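Four ropes and a notebook: an interview with the head coach at Semarau

The head coach at the Semarau boxing club has worked corners in amateur boxing for most of an adult life, and before that refereed it. The records kept from those years list 404 bouts as referee or judge. Fewer are listed as a boxer, and the coach does not discuss those at length. "I was average. I had a decent jab and poor balance, and the second canceled the first."

We spoke at the club between the junior session and the open session. The coach asked not to be named, in line with a club rule that interviews are given on behalf of the gym. The conversation has been shortened and put into a more orderly sequence than the one in which it took place.

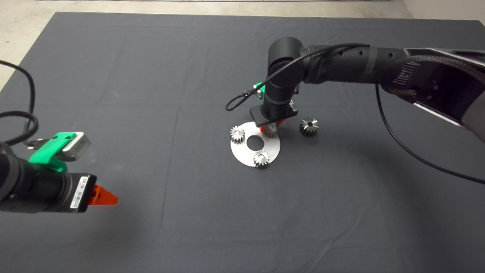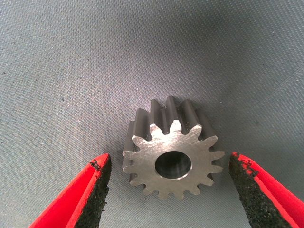 Starting with the feet

New boxers at Semarau do no punching in their first weeks. They learn the stance, then the step, then the pivot, and they repeat these along tape lines on the floor until the distance between the feet stays constant in every direction of travel.

"The rule is simple. The foot nearest to where you are going moves first, and the other one moves the same distance. Most people can say that back to me after one minute. Doing it backward, at speed, with someone in front of them, takes months."

The usual fault is the feet coming together at the end of a retreat. The coach calls this closing the gate. At that moment the boxer has a narrow base, the weight is high, and even a light straight punch can cause a fall. A fall of that kind may be counted as a knockdown if it came from a legal blow, whatever the boxer's own opinion of it.

"They get up and look at me and say they slipped. Sometimes they did slip. They slipped with their heels touching, from a punch."

The tape lines are set to each boxer's height and leg length, and are moved when a junior grows. Asked how often this happens, the coach opened a notebook and pointed to one page where the same entry had been crossed out and rewritten four times.

The jab as a measuring tool

Once the feet are acceptable, the first punch taught is the jab, and for a long stretch it is the only one. The coach divides it into two types. The first is a range-finder, thrown at perhaps half force, with the purpose of learning how far away the opponent is. The second is meant to land hard. They must look the same up to the elbow.

"If the hard one has a different start from the light one, a good opponent will read it in the first round. So we train the light one to start properly. People get lazy with it. The shoulder stays down, the chin comes up, the hand drops on the way home."

The return path of the hand gets more attention than the outward path. A jab that comes back low leaves an opening above it for a counter with the opponent's rear hand. To train this, the coach stands with a pad held beside the boxer's own cheek on the jab side and taps it whenever the glove comes back under the line of the jaw. Boxers are expected to throw 600 jabs in a session during this stage, split between the mirror, the heavy bag and a partner holding pads. They are counted in sets, and a set with dropped hands is repeated.

"It is dull. I accept that it is dull. I have had parents tell me it is dull."

Gloves and wraps

The club buys its sparring gloves from Usman, a small maker that also repairs them, and keeps a separate set for bag work. The coach is strict on this. Padding that has been used on a heavy bag compresses over the knuckles, and a compressed glove passes more force to the person being hit and to the hand inside.

"You can feel it with your thumb. Press over the knuckle, then press further back. If the knuckle side gives straight away and stops, that glove goes to the bags, and from the bags it goes in the trash."

Wraps are taught in the first week and checked by a coach until the boxer is trusted to do them alone. The sequence is the thumb loop, then the wrist, then the knuckles, then between the fingers, then back to the wrist. The wrist gets more turns than beginners expect. Tension is tested by making a fist: the wrap should tighten over the knuckles when the hand closes and ease when it opens. If the fingertips change color, it is taken off and done again.

Wet wraps are the most frequent complaint the coach has about the membership. They are rolled up after training, placed in a bag, and found there at the next session. "I can tell which bag it is from the door."

Working the corner

The interval between rounds is one minute, and the coach has a fixed way of using it. In the first part the boxer sits, breathes and is not spoken to. The second cleans the face and offers water. Then the coach gives instructions, with a limit of 2 items. The boxer stands before the signal, with the mouthpiece in.

"I used to give them everything I had seen. I would list it. They nodded, they went out, and they did none of it. A boxer with a high heart rate can hold one thing, and on a good day a second."

The instructions are given as actions. "Step left after the jab" is allowed. "Stop getting caught" is not, on the grounds that it contains no information the boxer can use. The coach applies this to the assistants as well, and to anyone shouting from the seats, although with less success.

At the last Baren tournament, held over several days in April, the club's corner was recorded on audio for review. The coach found the recordings hard to listen to. "I break my own rule more than I thought. In close rounds I start adding things. There is one interval where I can be heard giving a fifth instruction as the boxer is already walking away."

The recordings are now played at the assistants' meetings. Each assistant writes down what the boxer was told to do, and then whether it was done. The club has started keeping these notes for all bouts, home and away.

What the judges see

The years of officiating shape much of the advice. A judge at ringside has a limited view. The referee blocks part of it, the ropes block part of it, and a punch landing on the far side of the head may be judged mostly from the movement of the opponent.

"Boxers believe that judges see everything or that judges see nothing. They see a portion. So you box in a way that makes your good work visible. Land clean, land in the center of the ring if you have the choice, and do not follow it with three sloppy ones that hit the arms."

The coach is critical of the habit of finishing each round with a burst of punches in the hope of taking it on the cards. Judges are trained to weigh the round as a whole, and a tired burst often exposes the boxer to a clear counter in the last seconds.

Did the coach ever get a decision wrong? "Yes. I know of several. There was one where I had the boxers even going into the last round and I let the noise in the hall do some of my work. I knew by the time I got to the parking lot."

Making weight

On weight, the position of the club is conservative. Juniors at Semarau do not cut weight at all and are entered at the weight they walk in with. Seniors may come down slowly over the camp, under the eye of the club doctor, and may not use saunas, plastic suits or restricted water.

"A boxer who is dry is slower, and I also think less of the decision to send that boxer out. If the weight is not there a week before, we go up a class or we withdraw. I have withdrawn people. They were angry with me."

The doctor's view is that the brain is less well protected after rapid loss of fluid, and the coach does not regard the question as open for debate in the gym. Boxers are weighed on the same scale, in the morning, before food. The figures go in the notebook.

The Praramon camp

Twice a year the senior squad trains at Praramon, at a higher altitude and with fewer distractions. The work there is mostly running and sparring, with little bag time. Sparring partners come from other clubs, which the coach regards as the main value of the trip.

"At home they know each other too well. They have an agreement, even if it was never spoken. You do not hit me to the body and I will not hit you to the body. Then they meet a stranger at Praramon, and the stranger has not signed anything."

Sparring is limited by type as well as by volume. Some rounds are jab only. In others, one boxer attacks and one defends, and they change over at the halfway point – the defender may move and block but not return. Open sparring comes late in the camp and is stopped by the coach at the first sign that either boxer is trying to settle something. Anyone who takes a heavy shot to the head finishes for the day and sees the doctor before returning. There is no appeal on this.

Next bouts

The next date for the club is Fri 9 November, when the seniors box at the Baren hall. Weigh-in is in the morning, with the medical checks directly after. The coach expects to enter a small team and would not discuss individual matchups, apart from saying that one of the southpaws had been moved up a class.

Before the open session began, the coach went along the floor checking the tape with a shoe. One line near the ring steps had lifted at the end. It was pulled up, torn off and replaced, and the first boxers through the door were sent to it to begin stepping backward.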